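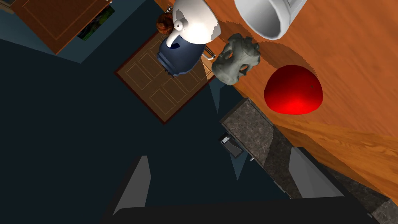

Slide 1. Wrist view, table-clearing task, simulated kitchen.

Anjana Saha
Test methods lead, Pruvel
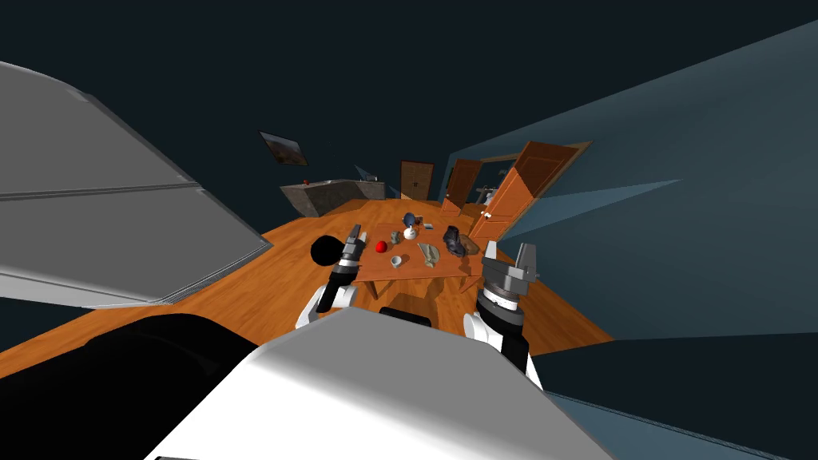 Rokeya Bandara
Simulation engineer, DradtonSpeaking notes. Keep to 14 minutes.

Start with the rule: an episode is scored only if the start state was logged. That covers object poses, both grippers and the random seed. Our Almont set has 3,000 episodes. We threw out 767 for missing seeds – say this early, people will ask.

Slide 2 is the wide view. Both arms reach toward the table, one gripper by the red ball, the other by the shoe. Point out the open doors. Door state goes in the log too.

Good practice on margins: objects near a table edge get their own label. Mixing them with center placements hides failures. Go back to slide 1 for the stone figure.

Cassim draft, clause on contact: stop the run at 80 percent of the force limit and record it as a stop. Do not rerun under the same ID.

Leave the wrist camera clause for questions. Anjana has the wording.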